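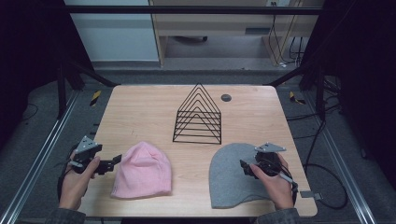

The developer behind Galance works alone, from a spare bedroom, and would prefer that the app got the attention. Galance is a small Android and iPhone app that shows which other apps have been using mobile data while the screen is off. It came out of a phone bill.

"I had a 2 GB plan and I was going over it every month," the developer says. "I don't watch video on the bus. I don't play games. I read email and check the weather, and I kept paying for extra data."

The culprit was a shopping app that hadn't been opened since the winter. It was fetching product pictures overnight, with the phone on the nightstand and the home Wi-Fi dropping in and out. Over one billing period it used 878 MB.

"The number was right there in the settings the whole time. I just never scrolled down that far. What the settings didn't tell me was when it happened, and that was the part I wanted."

The first version of Galance did one thing, which was draw a bar for each hour of the night. It was passed around among friends and a few people on a message board. By the end of August it had 300 users, more than the developer had planned to support.

The Android version came first and still does more. On the iPhone, an app is not allowed to look closely at what other apps are doing, so Galance there can only show the total for the whole phone, hour by hour, and leave the owner to work out the rest.

"People write to me and say the iPhone one is broken. It isn't, but I understand why they think so. I've put a note on the first screen and I've made the note bigger twice."

Asked which kinds of apps cause the most trouble, the developer names shopping, news and anything that backs up photos. Messaging apps come out better than most people expect. A photo backup is at least doing something the owner asked for, and usually there is a switch to keep it on Wi-Fi only. News apps are harder, as many of them load the morning's stories in advance and the setting to stop this is buried under a name like "offline reading."

"Go and look for that one first," the developer says. "Then look at autoplay. After those two, most people are done."

Deleting an app and using the website in a browser also works, though the developer doesn't push it. Notifications stop, and some sites keep asking to open the app anyway. "I did it with the store that caused all this. I've bought less from them, so maybe that's a saving too."

Galance itself doesn't send anything out. The records stay on the phone and are wiped after 219 days, a figure that has no special meaning. It was the point at which the file on the developer's old test phone got slow to open – newer phones could keep far more.

There has been one offer to buy the app, from a company that wanted to add ads. The developer turned it down after a single call. "An ad would use data in the background. I would have to list my own app in my own chart."

Work on the next release has been going on in the evenings. It will add a warning when a single app passes a limit the owner sets, and a widget for the home screen. A tablet version is not planned. Dual-SIM phones are the current headache, with some models reporting both lines as one, and the developer has been buying used handsets to test on.

"I have nine phones in a drawer now," the developer says. "Only one of them has a plan."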